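Sink selection and daily use in small shared kitchens
Speaker notes, Vikell kitchen session, September

Slide 1. Title
Give the title and the running time. Questions at the end, except on dimensions, which can be asked at any point. The handout has the drawings; the slides do not.

Slide 2. Where the material comes from
Notes were kept at the Wavitcombe flats over one lease period. Each flat has one kitchen, one sink and no dishwasher. The log has 598 entries, mostly short: what was in the sink, what the tenant wanted to do next, what was in the way. Do not present these as a survey. The entries were written by people who were already annoyed.

Slide 3. Depth
A deep basin hides dishes from the rest of the room and keeps splash off the counter. It also puts the floor of the basin further from the user's hands. Tall users bend. Ask the room who has a deep basin at home and who has used a rack to raise the floor. Wait for hands.
If asked for an ideal depth: there isn't one figure. Measure from the floor of the room to the floor of the basin and compare it with the user's wrist height, arms hanging.

Slide 4. Corners
Straight walls and sharp inner corners give more usable floor for the same cutout. The cost is cleaning. Food collects in the corner and a round sponge does not reach it. A narrow brush does. Mention the Bahrami brush only if someone asks for a name, and say that any brush with a flat end will do.

Slide 5. Surface
Brushed steel hides light scratches if the scrubbing follows the grain. Across the grain they show. Dry the basin at night where the water is hard. Skip the chemistry unless there is time.

Slide 6. Counter
Speckled quartz hides crumbs well, and for that reason gets wiped less often. Wipe by schedule. The Flalow flats, with plain white tops, logged fewer complaints about sticky counters. Same cleaning instructions in both buildings.

Slide 7. Bowls in the basin
Main slide. Allow 11 minutes.
Small bowls take up basin floor quickly when they are set down side by side. Three in a row are enough to get in the way of filling a pot.

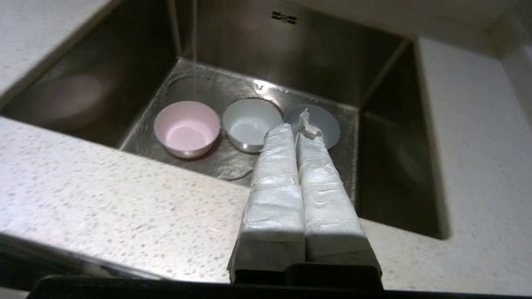

Stacking saves floor area but transfers grease from the inside of one bowl to the outside of the next, so every bowl then needs washing on both faces. For cereal bowls this hardly matters. For anything oily, keep them apart and wash them first.
Placement: toward the back, clear of the drain. Pale bowls of similar size are easy to mix up in shared flats. Different colors help, provided the tenants agree on them.

Slide 8. Recommendations
Rinse on arrival. Bowls at the back, pots at the front, knives never in the basin. Empty the sink before cooking starts.

Slide 9. Questions
Expect one on garbage disposals. Not covered. Expect one on double basins: refer to page 11 of the handout.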